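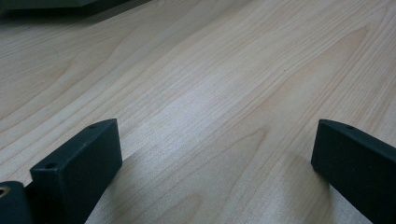
Section 4: The tabletop

This section covers placing the Adine table, preparing the top for its first use, day-to-day cleaning, and standing jars, trays and small equipment on it. Assembly of the legs is in Section 3. If you bought the table ready assembled, start here.

4.1 Before you start

The top measures 148 cm by 64 cm. Leave enough space on the long sides to pull out a chair and to reach the whole surface without leaning on the edge.

You will need:
a soft, dry cloth
a second cloth, dampened and well wrung out
mild washing-up liquid
a soft brush or a dry paintbrush
felt or cork pads for anything with hard feet

Do not use scouring pads, cream cleaner, bleach or furniture polish. Polish leaves a film that shows up in patches on a pale finish.

4.2 Placing the table

1. Choose a level part of the floor. On carpet, let the table stand overnight and then check the level again, as the legs may settle at different rates.
2. Turn the adjustable feet until the table no longer rocks. Each foot can be wound out by up to 11 mm.
3. Press down gently on each corner in turn. If one corner dips, adjust the foot below it and repeat.
4. Keep the top clear of radiators and out of strong direct sun.

Note: The pale grain reflects a good deal of light. If a bright patch on the surface makes close work tiring, turn the table a quarter turn or move the lamp. Try this before you conclude that the finish is worn. A patch of glare moves when you move your head, and a worn patch stays where it is.

4.3 First clean

1. Brush the top from the middle towards the edges. Pick up any dark specks with the brush. Do not rub them with the cloth, as a hard grain of dirt can leave a scratch.
2. Wipe with the damp cloth, following the grain. Where the grain curves round in an arch, wipe in straight strokes across the whole area and carry on.
3. Dry straight away with the soft cloth.
4. Look along the surface from a low angle. Any specks or smears left behind will show against the light.

The pattern differs from one top to the next. Long lines, ovals and arched figures are all normal and are not grounds for return.

Caution: Do not let water stand on the top or run over the edges.

4.4 Standing jars and trays on the table 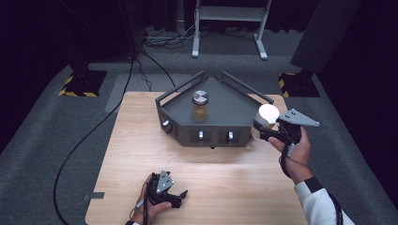 Svitlana Kobzar
Product Guides, Gremgate

A glass jar with a metal screw lid can stand on the bare top for as long as you like, provided the base is clean. Sticky contents such as honey or syrup are harder on the finish than most people expect. A ring that has been left to harden takes far longer to remove than a fresh one. If the jar is in regular use, stand it on a tray.

1. Wipe the base and the outside of the jar before putting it down.
2. Place the tray flat on the table and check that all of its base is supported. A tray with angled sides can look steadier than it is, so press lightly on each corner before you load it.
3. Put the jar on the flat part of the tray, well in from the rim. If the tray has rails at the back, do not use them to hold the jar upright.
4. Keep the space in front of the tray free for lids and caps. Put lids down with the inside facing up.
5. Screw the lid on fully before lifting the jar. Lift it by the glass.

If the tray has switches on its front face, put them all in the off position before you lift or wipe it. Keep the damp cloth away from the switches and follow the tray maker's own cleaning instructions for that part.

Caution: Metal trays must be lifted, never slid. Fit felt or cork pads under any small hard feet. Check the pads every so often and replace them when they flatten or pick up grit.

4.5 Cables and tape

1. Lead cables over one side only, preferably the side away from the chair.
2. Leave enough slack for a cable to lie flat on the floor. A cable pulled tight between the table and the floor can drag things off the top.
3. Where a cable crosses carpet, keep it clear of the table feet and of the place where you walk.
4. If you mark a position on the table with tape, use a low-tack tape and a small piece. Dark tape is easier to find again on the pale surface.
5. To remove tape, peel it back slowly and close to the surface. Take off any residue with a drop of washing-up liquid on a damp cloth, then dry.

Do not use a blade to lift the end of the tape.

4.6 Spills and marks

Honey, syrup, jam: Lift off what you can with the edge of a plastic card. Lay a warm, damp cloth over the rest for a minute, then wipe and dry. Repeat if the surface still feels tacky.

Grease: Washing-up liquid on a damp cloth, followed by a clean damp cloth.

Pencil: A soft white eraser, used lightly.

Fine scratches: Wipe clean and leave alone. Wax sticks sold for darker woods will stand out more than the scratch does.

Swelling at an edge: Stop using that part of the table and contact us. It cannot be put right at home.

4.7 Replacement parts

Feet, pads and edge strips for the Adine can be ordered from Gremgate. Please give the four-digit code printed on the label under the top. Tables with a code below 2000 have the older foot, which has a wider thread, and the two kinds are not interchangeable.

Trays from the Bisodska range fit within the depth of the top with room to spare. Other trays can be used if they stand fully on the surface with no overhang.

Corrections to this section should be sent to Antonina Pavliuk at the Gremgate guides desk.

Section revised January 16, 2025. Section 5 covers moving and storing the table.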